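5. Setting up the Triddale 400 work table

Choose a level floor with at least 25 cm of clearance on every side.

1. Lay the top face down on a blanket or the flattened carton.
2. Fit the four legs and tighten each bolt by hand only.
3. Fit the cross rail. The stamped arrow points to the front.
4. Tighten all bolts with the 6 mm hex key supplied.
5. Turn the table upright — two people are needed for this step.
6. Wind the adjustable feet in or out until the top no longer rocks.

Note: Tables sold with the Pundari castor kit have no adjustable feet. Lock all castors before levelling with the shims in bag C.

CAUTION: Do not load the table over 100 kg. Do not sit or stand on it.

Check the bolts again after a week of use, then every February or whenever the table is moved. Replacement bolts are sold in packs under the Cirnent label.
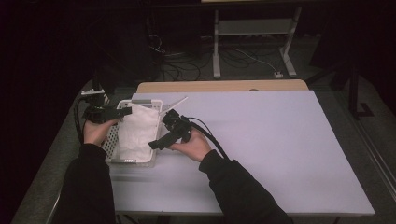
Care and Cleaning

Wipe the top with a damp cloth and mild detergent. Do not use methylated spirits or scouring pads. Blot up ink and food colouring promptly. Keep trays and baskets clear of the edges, and lift them when moving them — grit underneath will scratch the surface.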